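Reading time: 2 minutes

Dirkport tool library moves small items to open metal bins

2021-05-16 - The Dirkport tool library has replaced the drawer cabinets in its garden section with open-topped metal bins. The change applies to hand tools, pouches, brushes and other small items that members borrow for up to 20 days. Larger equipment, such as spades, wheelbarrows and hedge trimmers, stays on the wall racks at the back of the shop.

The old cabinets were bought secondhand from the hardware dealer Holzer and had 60 shallow drawers between them. Labels had faded, several runners were bent, and returned items often went into the nearest drawer that would still close. A stock check in the winter found 30 items listed as missing. Most of them were in the building, in the wrong drawer.

"People remember what a tool looks like. They don't remember a drawer number," said Johanna Kälin, who manages the stock list. "With an open bin you look in from the top and you either see the fork or you don't."
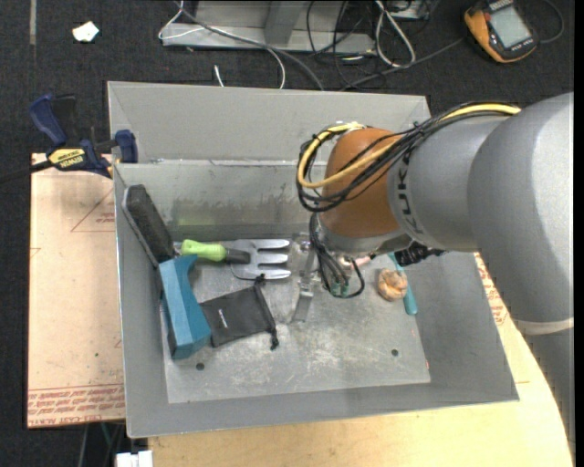 A lime-green hand fork and a black drawstring pouch in one of the grey metal bins.

The bins are used stock from a parts workshop and show it. Scratches and worn patches on the metal were left as they were. Judite Leitão, who handles repairs, considered having the bins painted but decided against it. Paint would chip under steel tools, she said, and the chips would end up in the drawstring pouches.

Each bin holds mixed contents. Items are not grouped by type, and the stock list gives only the bin where an item belongs. Two rules apply. Nothing is to be stacked higher than the rim, and anything with a blade goes in a sheath first. Pruning knives and grafting tools remain behind the counter and must be asked for.

Returns work differently as well. Members no longer put items back themselves. They leave them on the counter, where soil is brushed off and the item is checked against the list before it goes into a bin. Leitão expects this to add a little time at the counter in spring, when garden tools make up roughly 70 percent of all loans.

The loan software, supplied by Drutik, needed one change. The field for the drawer number now takes a bin letter. Old entries were converted by hand, and members who find a drawer number on a reservation slip can ignore it.

The household section keeps its drawers for the time being. Alois Hämmerli, who looks after that part of the collection, wants to see the summer figures first - kitchen gadgets are smaller, he said, and many come in sets. A decision is planned for July. The empty garden cabinets are free to anyone who can pick them up, with or without the bent runners.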